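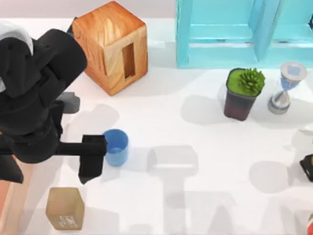

Pinza negra junto a una taza azul pequeña. Imagen generada por ordenador.

Wegener Ivness familiar: prueba del siete plazas tras 1.359 kilómetros

El Ivness es el modelo grande de Wegener y se vende con una sola carrocería de siete plazas. Lo hemos tenido el tiempo suficiente para hacer con él autopista, ciudad y una carretera de montaña con el coche cargado. La unidad probada era la de gasolina con cambio automático, tracción delantera y acabado intermedio.

Exterior y acceso

Es un coche largo y de líneas rectas. Las puertas traseras abren casi en ángulo recto y eso ayuda a colocar una silla infantil sin doblarse demasiado. El portón es eléctrico de serie en este acabado, aunque tarda en subir y hay que esperar con las bolsas en la mano. Los retrovisores son grandes y la visibilidad hacia delante es buena. Hacia atrás, con la tercera fila levantada, se ve poco y hay que fiarse de la cámara.

Interior

El salpicadero está bien montado y no hemos oído ruidos, ni siquiera en calles adoquinadas. La climatización conserva mandos físicos. La pantalla central responde con rapidez, pero el volumen se regula en ella o desde el volante, y echamos de menos una rueda para el acompañante.

Los asientos delanteros son cómodos en viajes largos. En la segunda fila caben tres adultos si el del centro no es muy ancho. La banqueta se desplaza y el respaldo se reclina. La tercera fila sirve para niños o para trayectos cortos; un adulto lleva las rodillas altas y el pasillo para entrar es estrecho. Hay tomas de corriente en las tres filas y salidas de aire en el techo.

El maletero, con las siete plazas en uso, admite la compra de la semana y poco más. Con cinco plazas cambia por completo: entraron dos maletas grandes, un carrito plegado y una nevera portátil. El piso queda plano y bajo él hay un hueco para la cortinilla. La rueda de repuesto es opcional.

En marcha

El motor tiene fuerza suficiente, pero con todas las plazas ocupadas hay que subirlo de vueltas para adelantar y entonces se hace notar. El cambio es suave en ciudad y algo lento cuando se pisa a fondo. En el puerto de Lilerthorpe, cuesta arriba y con carga, preferimos usar el modo manual.

La suspensión es blanda. Filtra bien los baches y a cambio la carrocería se inclina en las curvas cerradas. La dirección pesa poco, cosa que se agradece al aparcar.

El consumo medio de la prueba fue de 9 litros cada 100 kilómetros. En ciudad subió hasta 11 y en autopista, a ritmo constante, bajó algo de la media.

Ayudas a la conducción

El control de crucero adaptativo mantiene bien la distancia y frena con suavidad. El aviso de cambio de carril es insistente y hay que desactivarlo cada vez que se arranca, desde un submenú. El sensor de ángulo muerto funcionó siempre que lo necesitamos.

Frente al Osurthorpe

Su rival más directo es el Osurthorpe de siete plazas. El Osurthorpe se conduce mejor y su tercera fila es más accesible. El Ivness tiene un maletero más aprovechable, mejores asientos delanteros y más equipamiento de serie.

A favor: confort, espacio con cinco plazas, mandos de climatización.
En contra: consumo urbano, visibilidad trasera, portón lento.

Lo recomendamos a quien viaje casi siempre con cinco personas y use las otras dos plazas de vez en cuando. Para llevar a siete a diario conviene probar antes la tercera fila en el concesionario, con los ocupantes sentados.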